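Popular Music and Its Publics
Handout 6: The comeback single

Read the Karkar interview before class. All of it, including the part about the sneakers.

A street artist who says he never left is usually announcing that he did. Karkar's first hit went around on phones and bus speakers; his second came with a press release. Between the two, Strazds had taken over the parties, and Karkar told every microphone within reach that he hadn't noticed. He then mentioned Strazds 2 more times in the same interview.

Terms you will need:
Street single – a record that gets known before radio touches it.
Diss by omission – thanking everyone in the neighborhood except one person.
Homecoming show – a concert in a place the artist moved out of.

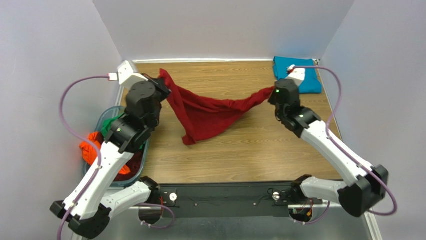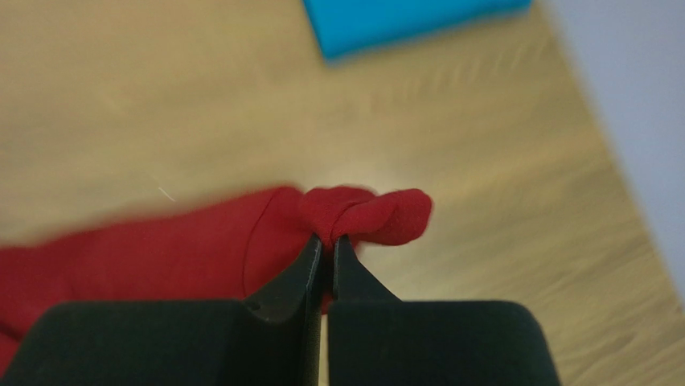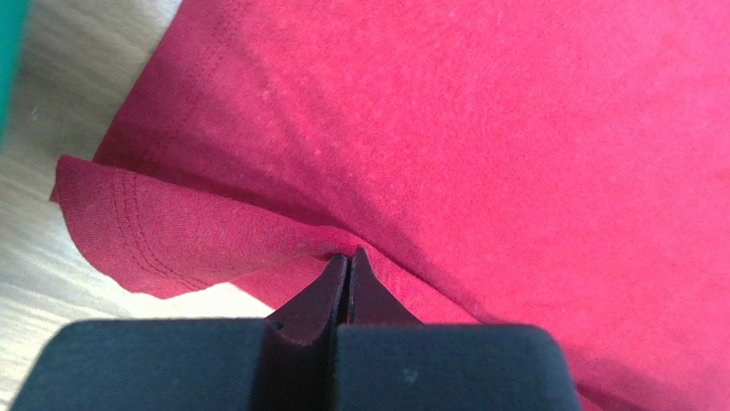 Nyokabi Shirima objects that the homecoming show deserves better than my definition: the crowd at Nescombe knew perfectly well he had moved, and sang the verses anyway, so the claim to the street was theirs to grant. I have no good reply and have put it on the reading list under "loyalty."

For the seminar: the Nescombe hall holds 300. Karkar's label claimed 1000. Write a paragraph on who benefits from the larger number, and leave the fire marshal out of it.

Eifion Gough's chapter on Ruvine starts on page 87. Skip the footnotes unless you enjoy feuds between drummers.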